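Cahier d'atelier – dépouillement du fonds Galtitier
5 septembre 2022

Reprise après la coupure d'été. Je note l'état des choses pour ceux qui étaient absents et pour moi, parce que j'ai mis une bonne partie de la matinée à comprendre mes propres annotations de juillet.

Rappel de ce qu'on a : le registre du personnel de la maison Cokton à Dutport (volumes reliés), la correspondance de la direction, les fiches individuelles des manœuvres du port, et la liasse qu'on appelle « grève » par commodité alors qu'elle contient aussi des factures de charbon et un menu de banquet. Les fiches sont toutes saisies. Total après suppression des doublons évidents : 3 340. Les doublons non évidents restent à traiter, voir plus bas.

Noms propres. C'est toujours le gros morceau. Le commis qui a tenu le registre au début écrit à l'oreille, son successeur recopie en « corrigeant », et le troisième abrège. Un même homme peut donc apparaître sous plusieurs graphies, et il arrive aussi que deux hommes finissent sous la même. Règle gardée : on transcrit ce qui est écrit, lettre pour lettre, dans la colonne A. La forme normalisée va en colonne B, avec initiales de celui qui normalise. On ne touche plus à A, même en cas de faute manifeste du commis. J'ai encore trouvé des A modifiées après coup dans le lot saisi au printemps. Je les ai reprises sur les vues numérisées.

J'ai voulu tester l'appariement automatique entre le registre et les fiches, avec le nom, le village d'origine et la date d'embauche. Résultat moyen. Quand la date d'embauche concorde au jour près, ça va. Dès qu'on tolère un mois d'écart, le script rapproche des gens qui n'ont rien à voir, surtout chez ceux qui sont inscrits sous un seul nom. Sur un échantillon de 78 paires proposées, j'en ai validé un peu plus de la moitié à la main. Les autres sont fausses ou indécidables. J'ai créé une troisième valeur, « indéc. », à la place de la case vide, sinon on ne sait plus ce qui a été regardé.

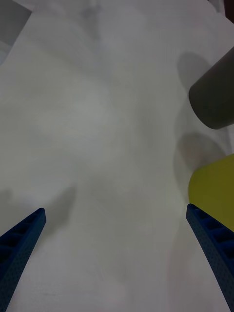

Narendra Thakur objecte que le village d'origine ne devrait pas servir de critère du tout. Selon lui, la colonne « provenance » du registre indique souvent le lieu d'embarquement ou le bureau du recruteur, et le commis ne faisait pas la différence. Il a repris les pages où la même provenance revient d'une ligne à l'autre sur toute la hauteur, et il propose d'y voir des convois. Il demande qu'on relance le test sans ce champ avant de conclure quoi que ce soit.

Il a sans doute raison pour les pages en question. Pour le reste je suis moins sûr : dans le deuxième volume, il y a des provenances très précises, avec le nom du hameau, et elles concordent avec les fiches. Je relance les deux versions, avec et sans, et on compare. À faire avant la prochaine réunion. En attendant, l'intitulé du champ devient « provenance déclarée », pour ne pas préjuger.

Le vapeur Rajput. On le rencontre à trois endroits au moins : dans la correspondance, sur une partie des fiches (« arr. p. Rajput ») et dans la liasse grève. J'avais supposé en juillet qu'il s'agissait d'une seule traversée. C'est faux. La direction parle d'un retour du navire en février avec « le complément », et les fiches portent deux mains différentes et deux encres. Il faut donc scinder le groupe. Je n'ai pas encore de liste de passagers et je ne pense pas qu'on en trouve une ici. Si elle existe, elle est dans les papiers de l'armateur, que personne de l'équipe n'a vus.

Pour l'instant : Rajput 1 et Rajput 2 dans la base, avec point d'interrogation pour les fiches qu'on ne peut pas ranger. Ne pas citer de chiffre par traversée dans le papier collectif. J'ai barré la phrase qui le faisait dans le brouillon de la section trois.

Liasse grève. Relue en entier. Ce que la direction appelle grève dure six jours d'après ses lettres et huit d'après le livre de paie, où les retenues commencent plus tôt. L'écart m'intéresse plus que la durée. Deux explications possibles, que je note sans choisir :

a) le travail s'arrête d'abord sur un seul quai, et la direction n'en parle au siège que lorsque les autres suivent ;
b) les retenues des premiers jours concernent un autre motif (retards, amendes) et le comptable a tout mis sur la même ligne.

Pour trancher il faudrait le détail des amendes. Le cahier des amendes est signalé dans l'inventaire dactylographié de la famille mais je ne l'ai pas trouvé dans les boîtes. Soit il a été rangé ailleurs, soit il n'est jamais arrivé jusqu'à nous. Écrire à la famille Galtitier, poliment, en donnant la cote de leur inventaire.

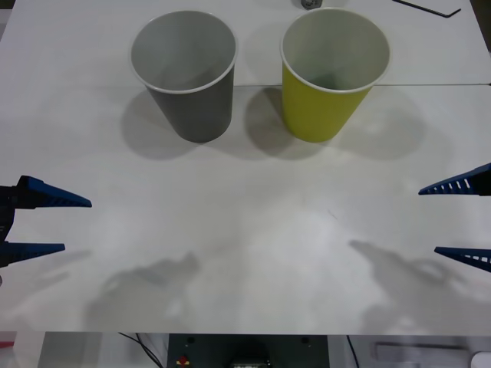

Le vocabulaire des lettres pose un autre problème. Le directeur écrit « les mutins », « les absents », « nos gens », parfois dans le même paragraphe, et ça n'a pas l'air d'être au hasard : « nos gens » revient quand il demande des crédits, « mutins » quand il demande la police. J'ai commencé un petit relevé avec la date, le destinataire et le terme employé. Format : une ligne par occurrence, citation complète de la phrase. Ne pas couper les citations, on a déjà perdu du temps avec des bouts de phrase dont on ne retrouvait plus la lettre.

Question de méthode qui revient à chaque séance : que faire des gens qui n'apparaissent que comme absents. Il y a des hommes dont la seule trace est une retenue sur salaire pendant la grève. Pas de fiche, pas de ligne au registre, rien avant, rien après. Jitendra Sisodia voudrait les intégrer à la base principale avec le statut « attesté une fois ». J'étais contre en juin, je m'y range. Les laisser dans un fichier à part revient à les faire disparaître une deuxième fois, et de toute façon on ne consulte jamais le fichier à part. Il faudra juste exclure ce statut des calculs de durée d'emploi, qui n'auraient aucun sens pour eux.

Conséquence pratique : le total des individus va monter. Le chiffre des fiches, lui, ne change pas. Attention dans les notes à bien distinguer fiches et individus, on a mélangé les deux dans la présentation de l'an dernier et la question nous a été posée dans la salle, à juste titre.

Entretiens. Les descendants contactés par Jitendra acceptent l'enregistrement, deux demandent à relire la transcription avant dépôt. C'est de droit et c'était prévu dans le formulaire. J'ai réécouté le premier entretien en entier. La dame raconte la grève telle que son grand-père la racontait, avec une durée beaucoup plus longue que dans les papiers et un épisode de barque incendiée dont il n'y a aucune trace dans la correspondance. Je ne corrige rien dans la transcription, évidemment. En note : « épisode non retrouvé dans le fonds », et pas « épisode inexact ». Les lettres de la direction ne disent pas tout ce qui s'est passé sur le port, et l'absence d'une barque dans un courrier au siège ne prouve pas grand-chose.

À surveiller dans la transcription : les passages où elle change de langue. La personne qui a transcrit a traduit directement. Il faut l'original et la traduction en regard. Narendra s'en charge pour les passages qu'il comprend, pour les autres on cherche.

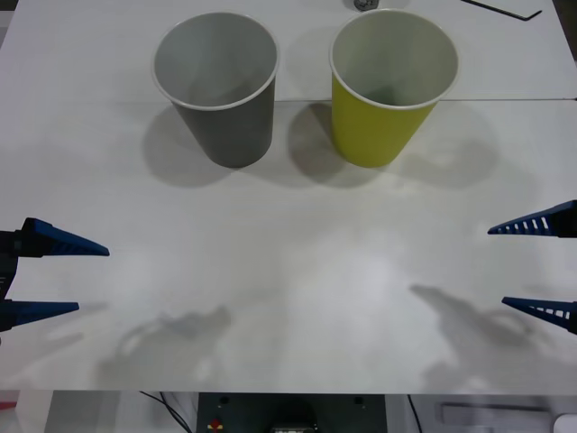

Gobelets en papier sur la table blanche.

Conservation. Le deuxième volume du registre se dégrade au niveau du mors. On ne l'ouvre plus à plat. Toutes les vérifications se font sur les vues, et si une vue est illisible on le note dans le tableau, on regroupe les demandes et on sort le volume une seule fois. Il y a déjà des vues à refaire, surtout dans les pages du milieu où la gouttière mange la colonne de gauche. C'est justement celle des matricules. J'en ai reconstitué une partie par la suite des numéros, marqués entre crochets.

Même consigne pour les crochets partout : crochets = restitué par nous. Les parenthèses appartiennent au commis. J'ai trouvé les deux usages inversés dans le fichier de la correspondance, je corrige au fil de la relecture.

Sauvegardes : la version de la base sur le serveur est la bonne. La copie « base_final_2 » sur le disque de l'atelier ne sert plus, je l'ai renommée en ancienne et je l'effacerai quand Jitendra aura vérifié que ses ajouts y sont bien passés.

Papier collectif. Environ la moitié est rédigée. Manquent la section sur le recrutement (bloquée tant que l'affaire des provenances n'est pas réglée) et les cartes. Pour les cartes, je propose de ne représenter que Dutport et ses quais, et de renoncer à la carte des origines dans cette version. Narendra est d'accord, Jitendra voudrait au moins un tableau. Un tableau me va, avec les provenances déclarées telles quelles en colonne A.

À faire :
– relancer l'appariement avec et sans provenance (moi)
– scinder Rajput 1 / Rajput 2, vérifier les mains sur les fiches douteuses (Narendra)
– lettre à la famille pour le cahier des amendes (moi)
– statut « attesté une fois », saisie des hommes du livre de paie (Jitendra)
– liste des vues à refaire, volume deux (qui veut)
– passages en langue originale du premier entretien (Narendra)
– relevé « mutins / absents / nos gens » : j'en suis à la fin du premier carton, continuer au second

Ajout du soir : une des lettres du second carton parle d'un « état des amendes joint ». L'état n'est pas joint, mais il y a la marque rouillée d'un trombone sur le coin de la feuille. À mentionner dans la lettre à la famille.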